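Open day at the Galbraith test kitchen, Drutbridge

The Galbraith building is at the Zostdale end of Drutbridge, 6 minutes on foot from the bus station. Doors opened at 10 a.m. I had come mainly for the tableware and the breakfast stations. The guide sheet cost 99 cents and includes a floor plan, which is accurate except for the restrooms.

The breakfast stations occupy the ground floor. Work tables are white, and the one I spent the most time at was covered with brown paper – a sensible surface for toast, as it can be thrown out with the crumbs. Bread, board and tray each had a place on it.

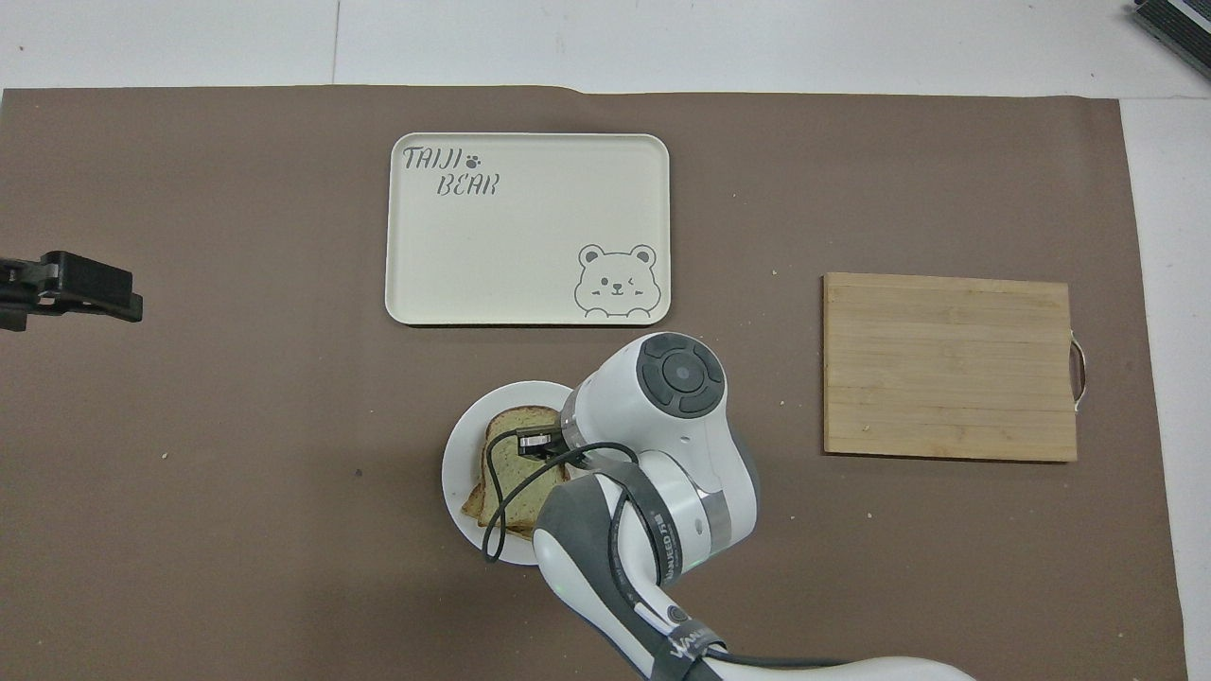
Cream tray with "TAIJI BEAR" lettering, sliced bread on a round white plate.

The tray is shallow, with rounded corners and a raised rim. The bear is a plain line drawing in one corner, with the name in the corner diagonally opposite, so the middle is left clear for food. I would have liked a dimension on the guide sheet.

The plate is round and white with a flat rim. A slice of toast with a fried egg fits on it with room to spare. The egg sat to one side of the slice, yolk bright orange-yellow. The cutting board is a light, honey-colored rectangle, and a single slice of bread leaves most of it free. 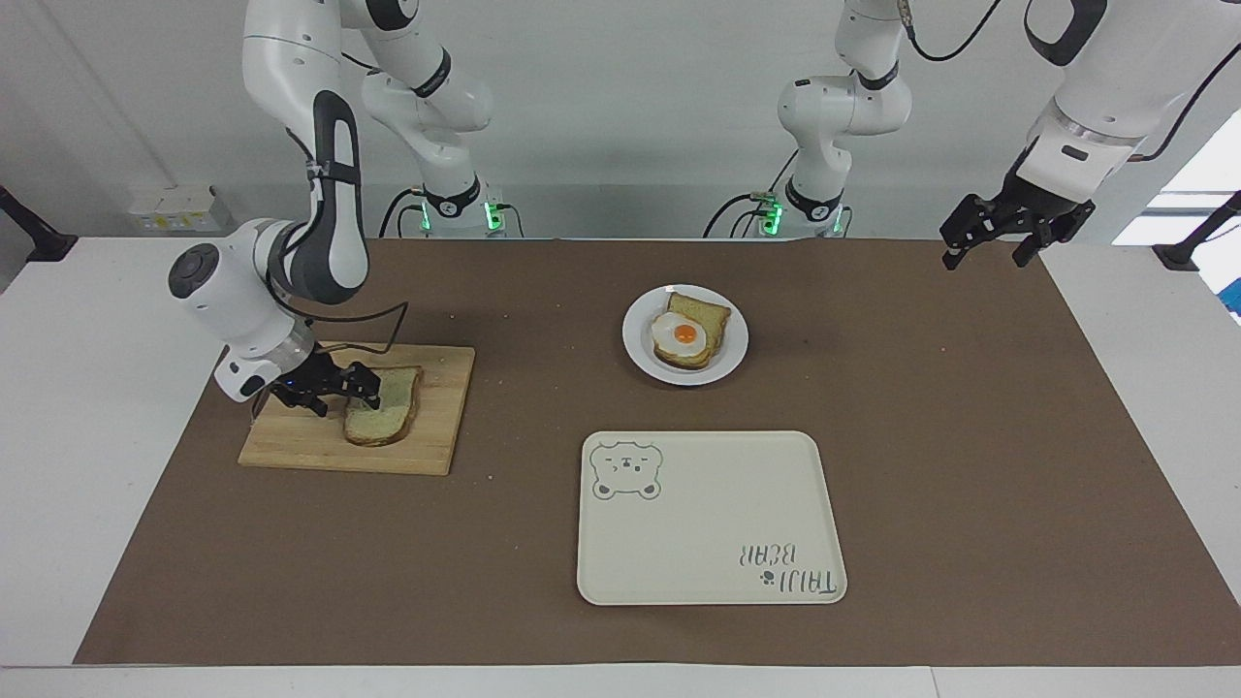
Storage and supply

The upper floor is given over to shelving from Goris, 2 bays deep, with a posted limit of 600 pounds per bay. Trays are stored on edge and plates in short stacks. Access is by a narrow stair only. The elevator was out of service until May.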